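Kotcombe Shared Workshop: Equipment Log
Ticket 872
Subject: Arm stops short over right wall of front bin
Opened by: Karla Tovar
Assigned to: Baltazar Gallegos
Opened: November 5, 2023
Status: Open, waiting on test run

Reported problem
Arm halts with a following error on the wrist joint during the approach to the front bin. The stop comes after the gripper has crossed the right wall and before it starts down. Power cycling clears the fault. It returns within a few picks. Picks from the left half of the bin fail more often than picks from the right half. No fault has been logged with the arm parked.

Setup
Two sheet-metal bins, one behind the other, on the wooden table. Bins held with bar clamps at the left and right where they meet. Two-finger gripper. Controller is the Drultico board with stock firmware. Pick script is the Horkbridge branch, unmodified except for bin height. Wrist speed limit set to 300 in the config, acceleration to 3000.

Step 1. Check bin position
Loosened both clamps, squared the bins against the pencil line on the table, retightened. Ran the approach with the gripper open and no pick. Fault on the fourth approach. Bins had not moved off the line. Restored the original bin coordinates in the script.

Step 2. Lower the speed
Halved the wrist speed limit and left acceleration alone. Fault still present but later in the session. Halved acceleration as well. No change from the previous run. Put both values back so the remaining steps are comparable.

Step 3. Swap the wrist power lead
Replaced the lead with the spare from the Hsu drawer. Same fault, same joint. Original lead tested good end to end with the meter while being flexed by hand. Original lead refitted, spare returned.

Step 4. Read the error log
Pulled the controller log after 13 faults. Every entry is the wrist joint and every one is in the same direction of rotation. Supply voltage is steady in all of them. This points to a mechanical load on the wrist. Karla asked whether the gripper could be touching the wall. Contact would show on the shoulder joint too, and the shoulder readings are normal.

Step 5. Check cable slack at the wrist
Moved the arm to the front bin approach with the test items left in: yellow fish, dark green block, orange-red block, purple cloth, and the reddish-brown cylinder by the far wall. Gripper empty. The black cables loop across the orange-brown segment and hang around the wrist, with the thick pale yellow cable curving over the top of the same segment. Suspect the black bundle tightens as the wrist turns toward the left half of the bin. Leave the bundle as it is until the position is recorded, then go to step 6.
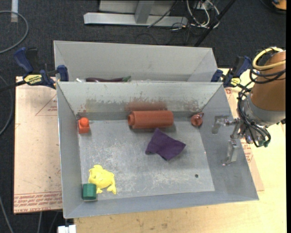 Step 6. Reroute and retest
Free the black bundle from its upper tie and add slack on the segment side. Turn the wrist by hand through its full range with power off. If it drags at any angle, stop and note the angle on this ticket. If it turns freely, run the left half pick list at the original speed and attach the new log. Baltazar to do the reroute, Karla to run the list. Do not update the firmware before the retest.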